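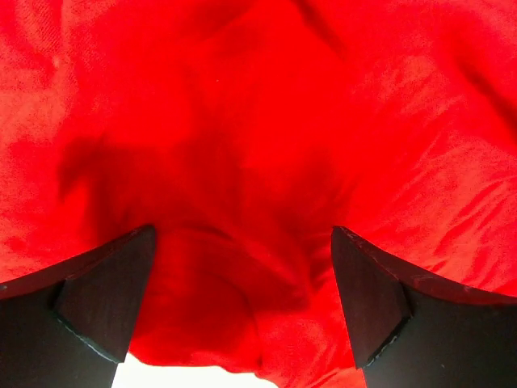 Every club has one job that gets passed round like a cold, and at the Trumetow Choral Society it is the folding of the tops. We have owned a set since the winter Leanne Fothergill decided that we looked like "a bus queue that had been asked to sing". Leanne wanted a colour that would show up from the back of a church, and nobody could accuse her of failing. It is a red with no quiet side to it. Even deep in the creases it only gets as far as crimson, and where the light catches it goes off towards orange, so that under the lamps at Rudd Hall the altos have been known to look freshly boiled. The audience likes it very much. The audience doesn't have to fold it.

Until last December we didn't fold it either. The tops came off in the vestry, went into whatever bag was nearest and stayed there until the spring concert, when Trevor Pearce opened the bags and had to go and stand outside for a bit. There are 37 tops in the set. Thirty-seven singers with a season of creases across the front make a poor impression, however good the Fauré, and one reviewer in the parish magazine gave more space to our sleeves than to our soloist.

So we now have a Method. It was drawn up by Pei-shan Fung, who once worked in a jumper shop and has been paying for mentioning it ever since. Lay the top face down and smooth the body from the middle outwards. Bring one side in by a third, with its sleeve, and turn the sleeve back down along the length. Do the other side. Fold up from the hem, twice, and put it on the pile with the neck facing the same way as all the other necks. Pei-shan can do this in the time it takes the rest of us to find the hem.

The tenors have put forward an alternative, in which the top is folded in half, then in half again, then sat on. This has been noted.

The sleeves are where most people come unstuck. They are long (Leanne again, who had been reading about cold churches) and they will not stay on any table yet built. You get one tucked in, you reach across for the other, and the first has gone over the edge. Darren Mapplebeck's answer is to turn the whole garment sideways. Barry Furnival's is to fold it on the floor, which was fine until he needed to get up.
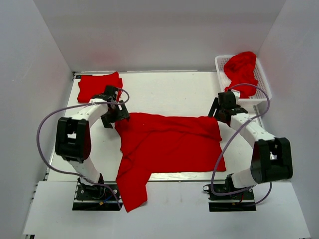
One folded, one under way, one still in the basket.

The basket, by the way, is for tops waiting to be folded. It is not for tops that somebody has folded and you have then gone through looking for a large. If you want a large, ask, and you will be told that the basses have got them.

Sizes have also been raised. The labels have washed blank on most of the older ones, and the only known test is to put your head in and see how it goes. Darren has offered to sew a loop of coloured thread inside each collar if somebody will buy the thread. Green for small, blue for medium, yellow for large, and for the one that shrank, whatever is left on the reel.

Tops still at home should come back washed, at 30 and with nothing white, as the second sopranos' tea towels will confirm. There are 3 outstanding. We know who two of you are. The third may be under Trevor's spare music stand, where he has promised to look.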